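Notebook, Plerach bench, two-arm clutter work
March 12, 2026

Picking up from the February entry. Question is still whether the policy trained on mixed clutter does better than the one trained on sorted trays, when both get the same number of demos.

Dataset is now at 1799 episodes after throwing out 316. Most of the rejects were sync problems between the wrist cameras and the joint log. The rest were operator pauses longer than the cutoff. Jemden export script now flags both kinds before upload, so the next batch should need less hand checking.

Eval ran on the Edus checkpoint, 100 trials per policy, same start poses. Mixed clutter: 14 more completed picks than sorted trays. Nearly all of the gap is in trials where both grippers work close together near the middle of the table. On single-arm picks at the sides the two are even, and I would not claim anything there.

Failures worth noting:
Thin flat items still get pushed along the table before the fingers close.
Clear plastic confuses the grasp point. Same on both policies.
Right arm waits too long when the left is inside its keep-out zone. The Jalali planner setting is too cautious, lowered it one step for the next run.

Did not change the lighting or the object set between policies. Object order was reshuffled from the seed file.

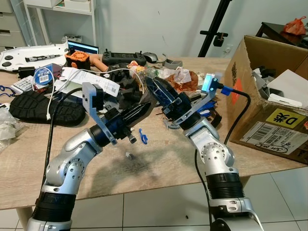 Why not clear the table between trials?
Leftover objects are part of what we test, and resetting to a bare table would bring back the sorted-tray condition.

Next: rerun the close-range trials with the new planner step, then check the wrist camera offset on the left side. Calibration file is in the Plerach folder, use the newer one.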